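The Wikside workroom: tools on the wall and on the table

Gallery by Attila Bíró

Welcome to the small gallery of our workroom in Wikside. I made this page for the members who know the room only from the evening courses, and also for the people who write to me and want to know how we keep our tools. The room is used for paper, card and packing work, and for small repairs. It is not large, so we had to think well about where each thing should live.

How the board came to the room

Before October all the hand tools were lying in one deep drawer. When a person needed the pliers, he had to take out half of the drawer first, and the scissors were always at the bottom with the blades open. I did not like to put my hand in there. We spoke about it at a meeting at Veres and decided to buy a perforated board for the wall behind the table.

The board is from Bistton. It cost us 4000 forints together with the hooks, and the delivery was free, which was a pleasant surprise for me. The assembly took 2 evenings. The first evening was lost completely, as I had brought the wrong screws and the shop was already closed.

For the wall side I recommend leaving a small gap behind the board. The hooks go in through the holes and then turn down, and they need this space. I learned it when the first hook did not want to go in at all.

What hangs where

We tried several orders on the wall. At first I put everything by size, and it looked very nice, but it was not practical. Now the things are placed by how we work. The scissors have their hook on the left. The screwdrivers stand upright in a cup next to them, the pliers come after, and the tape is on the right side, where most of us reach for it when a parcel is ready to close. The tape comes from Flodier. We order it in one box for the whole year, 50 rolls, and the rest of the box stays in the cupboard in the corridor.

The two screwdrivers have handles in different colours. It is a small thing, but one can say to a beginner "please give me the red one" and there is no misunderstanding. The same is true for the tape, where blue is for our own boxes and red for what should be handled with care. White is for everything else.

The scissors with red handles are for the table. The pair with black handles goes back to the wall each time, and I ask everybody to use it for card only. Please do not cut tape with it. The glue stays on the blades and after this the card tears instead of being cut, and I have to clean them with spirit.

The table

The table top is light wood with a visible grain. I oil it once a year in the spring and it needs one night without any work on it. Some members asked for a cutting mat over the full surface. I looked for one and the price was 3440 forints for the size we need, so for the moment we continue with the small mat from the cupboard. I must say that I like to see the wood.

Pictures

First picture: the red handles on the pale wood, with the blades closed, as they should be when one puts scissors down.

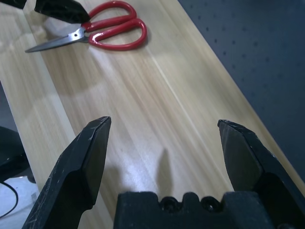 Second picture: the board and the table together. The black case is at the right end of the table, against the board.
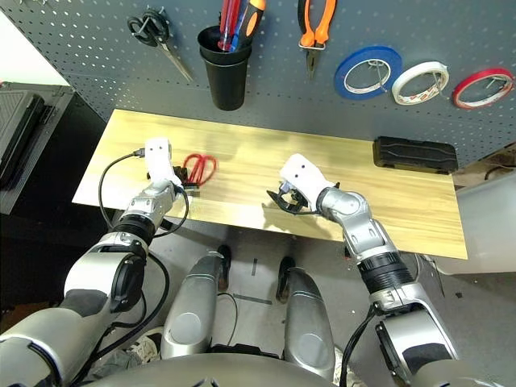 Using the room

The room is open to members from 9 in the morning. The key is at the entrance desk and you sign for it in the blue notebook. Please hang the tools back on their own hooks before you leave, and write in the notebook if a roll of tape is finished, so that I can bring a new one from the corridor.

If you have your own pictures from the courses, you can send them to me and I will add them to this page. Please write also your name and what was made.

Next gallery: the drying shelves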